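**Furkel Calls for Tougher Test Reporting on Garment-Folding Robots**

PLULDALE, May 24, 2023 – Furkel, which reviews automation claims for laundry and uniform-supply buyers, today published a four-page reporting standard for cloth-handling robots. Vendors who want a Furkel review will have to follow it.

The firm has doubts about the numbers now in circulation. In April it read 169 vendor test reports. Only three said what happened to the failed folds.
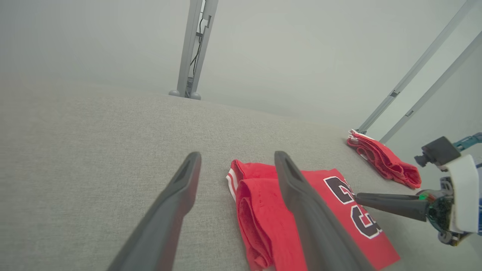 **A robot's grippers at a folded red jersey**
Comment by Setsuko Tsuji, Head of Test Practice, Furkel

"A success rate with no list of failures is advertising," said Tsuji. "A red jersey with big printed numerals is a different job from a plain towel, and I'd like to see the vendor who reports them separately."

Under the standard, vendors must log every attempt, name each garment type and record any human help. Two-arm systems must also state the clearance kept between grippers.

Tsuji doesn't expect a rush to sign up. "We've been promised openness before," she said. "Send us the logs."

The standard is free to download. Comments go to Zeyu Jiang at Furkel's Pluldale office.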